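Home Issues Authors Search Next article

4. Equipment planning and cost allocation

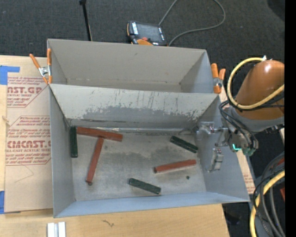 Budget requests for a bin-to-bin cell tend to be dominated by the arm, yet the arm was the easiest item to plan for. Its price was known from the Stasier quotation and did not change. The smaller items caused most of the revision. Our first estimate, prepared in July, allowed 600 pounds for bins, clamps and test blocks together; the final figure for the Noltoro cell was 2237 pounds, after spare gripper fingers and acrylic sheet were added.

Figure 3. Noltoro cell, with two open bins edge to edge, one behind the other, and coloured blocks in the front bin.

Two planning rules follow. First, bins should be costed as wearing parts. Scratches and chipped surfaces alter how the floor and walls appear to the vision system, and we now budget for replacement every 12 months. Secondly, clamps are preferable to bolted fixtures while the layout is still being settled – Oltex fixtures were quoted with a lead time of six weeks, and each change of bin position would have meant a new order.

Hose and cable replacement was entered under maintenance, following the cost headings of Bhattacharjee. Staff time for setting up is treated separately in Section 5.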